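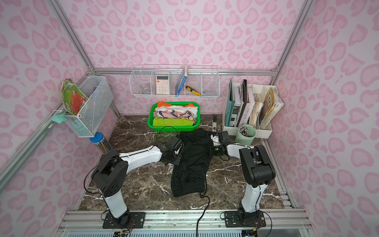
Section 4. Folding Garments and Filling the Basket

4.1 Scope

This section covers the folding of everyday garments on the Culance folding table and their placement in the storage basket. It applies to shirts, pants and light knitwear. Bed linen, towels and coats are covered in Section 5. Assembly of the table and wall rails must be complete before any step in this section is carried out.

4.2 Preparing the surface

1. Remove all loose articles from the tabletop. Small tools, stationery and dishes belong in the wire organizer on the back wall.

2. Wipe the tabletop with a soft, damp cloth and dry it fully. Dark patterned finishes can hide crumbs and lint, which transfer readily to black fabric.

3. Set the storage basket at the back of the table, close to the wall. Leave at least 400 mm of clear surface in front of it.

4. Check that books and picture books stored in the side basket stand upright and do not lean over the folding area.

Caution: Retract the blade of any utility knife before placing it in the organizer. Do not lay a knife on the tabletop while fabric is present.

4.3 Folding a garment

1. Place one garment in the center of the table. Return any others to the laundry pile.

2. Find the upper edge (the collar of a shirt or the waistband of a pair of pants) and turn it toward the back wall.

3. Hold the garment by its two upper corners and draw it out until the main creases have opened. Smooth the remainder from the center toward the sides.

4. For a shirt, fold each side inward to the middle and lay the sleeves flat along the body. For pants, bring one leg over the other and align the seams.

5. Fold the lower edge upward, then fold again until the piece is slightly narrower than the basket.

6. Press lightly along the last fold and let the garment rest for a moment before lifting it.

Note: Dark garments show neither seams nor hems clearly. If the outline cannot be made out, locate the seams by touch — the side seams are the most reliable guide — and begin again at step 2.

Caution: Do not pull on one corner only. Thin knits may stretch permanently.

4.4 Filling the basket

1. Place heavier folded pieces at the bottom, with the folded edge facing the front of the basket.

2. Add lighter pieces so that a part of each remains visible from the front. Contrasting colors placed next to one another are easier to tell apart.

3. Stop when the clothing is level with the rim. Overfilled baskets cause the lower pieces to crease.

4. Lift the basket with both hands. The maximum load for the Stekus basket is 7 kg.

4.5 Clips and small containers

Frame clips are intended for paper slips and light labels. Do not hang garments from them. Containers with lids, including those used for sticks or pencils, should be kept closed while folding is in progress.

Replacement clips may be ordered under part number 196.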